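Comparing two policies on a two-arm setup: how many rollouts before I can believe the difference?

Posted by Suseo
Tags: evaluation, imitation learning, tabletop manipulation
February 13, 2024

Hello all. I am in the second year of my doctoral work and I have a question on method which my supervisor answered with "do more trials", so I come here.

We train a policy by imitation on a table with two arms. The task is simple to say: the right arm has to pick up a cup and put it in a bowl. The left arm stays parked during this task and is used only in other ones. I have 471 demonstrations, all made by teleoperation on the same table. From these I train two versions of the policy. Version A predicts long chunks of actions and executes the whole chunk before it looks again. Version B is the same network with the same data, but it executes only the first part of each chunk and then predicts anew.

My result until now is this. I fixed six start positions for the cup and ran every position once with each version. Version A succeeded in four of six, version B in six of six. I wrote in my draft that "replanning more often improves the success rate", and a colleague in my group told me that this sentence is too strong. I feel that he is right, but I do not know how to fix it without spending a month at the table. One rollout with resetting takes me some minutes, and the arms must be homed again when a grasp goes badly.
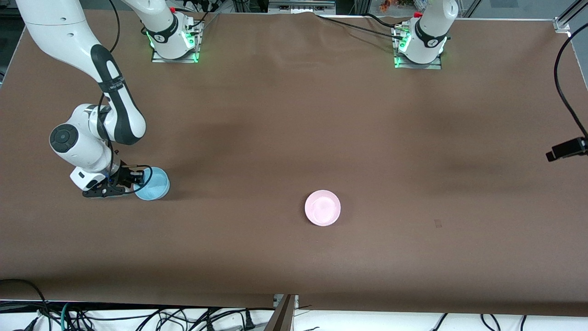
The approach to the cup looks nearly the same in both versions. The difference comes later, in the carrying. Version A sometimes begins to lower the cup too early, so it lands on the cloth beside the bowl, and then the policy opens the fingers as if all was well. I saw this in both of its failures. With version B I did not see it at all.

So my questions are: how many rollouts do I need, is it allowed to use the same start positions for both versions, and should I count a cup which touches the rim and falls inside as a success? I use only a binary score at present.

Thank you for reading, and please excuse the long text.

Kanchan Bhatia
Accepted by the poster

Your colleague is right, and you can check it with a small calculation. Put your numbers in Fisher's exact test: four successes of six against six of six. The two-sided p-value is near 0.45. This means that if both versions were equally good, a split at least this uneven would still appear very often. You have a hint, and a hint is a fine reason to continue, but it cannot carry the sentence in your draft.

For the number of rollouts, decide first which difference you care about. If you want to separate something like 70 per cent from 90 per cent with the usual error levels, you need more than fifty rollouts for each version. If you expect a larger gap, you can manage with fewer. Please do not add trials until the p-value looks nice and then stop, because this makes the test invalid. Either fix the number before you begin, or use a sequential test which is made for stopping early. I would fix the number, it is easier to explain in a thesis.

Using the same start positions for both is not only allowed, it is good practice. You compare like with like, and a hard position will be hard for both. But then your data are in pairs, and you should analyse them as pairs (McNemar's test is the simple choice). Take new positions also, more than your six, and choose them before you see any result. I mark mine on a printed sheet and lay it on the table only while I place the object, then take it away before the policy starts. Otherwise the policy sees the marks.

Two further points which cost me a chapter revision in my own time:

Mix the order. If you run all of version A in the morning and all of version B after lunch, you have also compared the light in the morning with the light after lunch. Let a script tell you which version comes next. Even better if you do not know yourself which one is running, as you are the person who places the cup and also the person who judges it.

Look at the cloth between trials. A cloth on the table moves a little each time something is dragged over it, and the folds throw shadows which the cameras see. I smooth mine after every rollout, in the same way for both versions. It sounds like a small thing but I once had a clear effect which disappeared when I did so.

On the rim: write the rule down before the next rollout and then never change it. I would say that the cup must be inside the bowl and at rest when the gripper has left it, no matter what it touched on the way. Save the video of every rollout so a second person can score them again.

In the draft you could write for now: "In a pilot of six paired rollouts, version A succeeded in four and version B in six. The sample is too small to conclude a difference." No examiner will be angry with this sentence.

Michiels

Just do twenty each and report it with the confidence intervals. Most papers in this field have ten or twenty, and they get accepted. I think fifty is too strict for one cup and one bowl.

Also try a lower learning rate, that helped for us.

Nornine

I agree with nearly everything from Kanchan Bhatia, but I would not keep only the binary score. You have already a theory of what goes wrong, so measure it. Divide the task in stages: reached the cup, grasped it, carried it over the bowl, released it inside. For each rollout note the last stage which was completed. Then if both versions reach "grasped" equally often and A loses its trials in the stage after, you have some support for your story with the early lowering. The total success rate alone cannot tell you this.

A second idea, cheap to do. You say the chunk is long in version A. Try one or two lengths between A and B. If the early lowering becomes rarer step by step as the executed part gets shorter, this is more convincing to me than one big comparison. But plan it before, as was said above, and do not call it your main result if you only looked at it afterwards.

To Michiels: twenty can be enough when the gap is very large. With 70 against 90 the intervals will overlap a lot and the poster will stand at the same place as today. And the learning rate changes both versions, it has nothing to do with the question.

Comments on the accepted reply

Suseo: Thank you, this is very clear. I did run them in blocks, all of A and then all of B, so I will treat the first six pairs as a pilot and not mix them with the new data. Is it a problem that the demonstrations were also made on this same cloth?

Kanchan Bhatia: No problem for comparing A with B, both have seen the same demonstrations. It only limits what you can claim. You may say which one is better on this table with these objects, and other tables are another study.

Jadia: Small addition for the script that chooses the order. Shuffle inside each pair, so that both versions meet the position directly one after the other. With a fully random order you can by bad luck get a long run of one version, and if the gripper calibration drifts that day you will not be able to separate it.

Suseo: Good, I will do it so. I have written the rule for the rim in the lab book now, in the form Kanchan Bhatia gave.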